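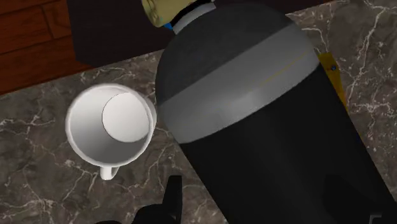
Simulated wrist view, mug task, with the gripper finger at the bottom of the view.

September 11, 2018

The comparison of the two gripper models, Kurkard and Braleck, has now moved to the mug task. All trials are being conducted in simulation, on the marble counter layout prepared by Ebenezer Ayaaba at Memdale. A total of 810 trials is planned, divided evenly between the grippers.

The mug was chosen for its handle, which is small and lies close to the arm at the start of the task. A large dark container stands immediately to the right, almost touching the rim. An approach from that side is therefore not permitted, and the arm must take the mug by the handle or by the free part of the rim.

The first 84 trials were completed with Kurkard. Its squared fingers close evenly, but they hide much of the handle from the wrist camera during the last part of the descent. Braleck has narrower fingers and leaves a clearer view. It is also slower to close, and I have not yet decided how much weight that should carry.

Two settings were changed before the present series. The camera was raised slightly on its mount, and the Aryee controller was given a lower limit on closing force. Earlier results are not comparable and have been set aside.

One question remains open — whether the shading inside the mug affects the rim estimate. Mr. Ayaaba has proposed repeating a portion of the trials under flat lighting. That work is scheduled for November, after the Braleck series has been completed.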